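Free broadband and repair scheme opens its doors to Rostine's village halls

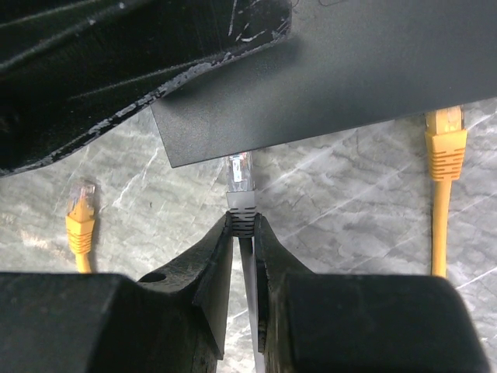 Friday, August 9, 2019

Village halls, chapels and community rooms across the Rostine valley can now apply for a free internet connection, a set of refurbished computers and a year of help in using them, under a scheme launched this morning by the local charity Girkard.

The scheme is called Urka, and it grew out of a trial at three halls which began in June last year. Those halls are now open on more evenings than at any time since the valley lost its bus depot, and one of them, at Radu, has had to start a booking sheet for its small back room.

"We thought people would come in to fill out forms and go home again," said Sorcha Buckley, director of Girkard. "They did fill out forms. Then they stayed and rang their grandchildren, looked up old maps of their own fields, sold a trailer, found a cousin in Canada! We had 257 people through the doors in the trial, and I'd have been delighted with half that."

Many homes in the upper valley still have a connection too slow for a video call, and mobile signal drops away almost completely past the Radu bridge. Meanwhile more and more everyday business has moved online, from farm payments and school letters to repeat prescriptions. For anyone without a car, the nearest library with public computers means a morning's travel each way.

Each hall that joins will get a wired connection to at least one room, wireless access throughout the building, and up to eight computers. The machines are given by offices and schools in the area and put back into working order at Girkard's workshop, where Adeel Jafri runs the bench with a handful of trainees. So far they have returned 83 computers to use, many of them machines that would otherwise have been scrapped.

"A seven-year-old desktop is a perfectly good computer for most of what people want to do," said Jafri. "We put in a new drive, more memory if we've got it, clean out the fan (you would not believe the fans) and it's away. The trainees do nearly all of it now. I mostly make the tea and order the parts."

The trainees are aged between 16 and 24 and spend six months at the workshop, learning to repair machines, run cable and set up a small network. Two from the first group have since gone on to apprenticeships, and a third is studying electronics at college. Places on the autumn course are open now, and no qualifications are needed.

Milagros Condori joined the first group after leaving school and will lead the cabling work at the new halls.

"The halls are all different and that's what I love about it," she said. "Radu has stone walls as thick as my arm is long, so we spent two whole days working out a route for one cable. Then the next place was done before lunch. Everyone feeds you as well. I've never eaten so much fruit cake in my life."

Girkard hopes to reach 1000 people across the valley by the end of next year. Halls do not need any equipment of their own to apply, only a dry room with mains power, a door that locks and someone willing to hold the key. The connection is paid for in full for the first twelve months. After that, halls pay a reduced rate, and Girkard will sit down with each one well ahead of time to plan for it.

Weekly drop-in sessions will run alongside the new connections. Jhosep Espinoza, who led them during the trial, has put together a timetable based on what visitors asked for most, including sending photos, spotting scam emails, shopping safely and using the health service website. Sessions in Spanish will be held at Radu every fortnight, and there will be a Saturday morning session for families.

"Come with your own phone, come with a question, or come and sit at the back with a cup of tea until you've thought of one," said Espinoza. "One gentleman did that for four weeks running. He now writes the hall newsletter."

Aníbal Chambi, chair of the Radu hall, said: "The lights are on here in the evening again. My neighbours are in and out, the young ones come down to do homework, and the whist players have discovered they can argue about the rules with the proof in front of them. I'd say to any hall that's wondering about it, get your form in."

Application forms can be picked up from the Girkard workshop or from the hall at Radu, and staff are happy to help fill them in. Offices and schools with computers to give away can bring them to the workshop on any weekday. Laptops, desktops, flat screens, keyboards and network cables are all welcome, working or not, but the workshop cannot take printers at present. All drives are wiped before a machine is passed on, and donors can ask for a written record of this.

ENDS

Notes to editors

Girkard is a charity working with rural communities in the Rostine valley. It runs a repair workshop, a training course for young people and a programme of drop-in sessions.

Sorcha Buckley and Milagros Condori are available for interview. Visits to the workshop or the hall at Radu can be arranged through the Girkard press desk.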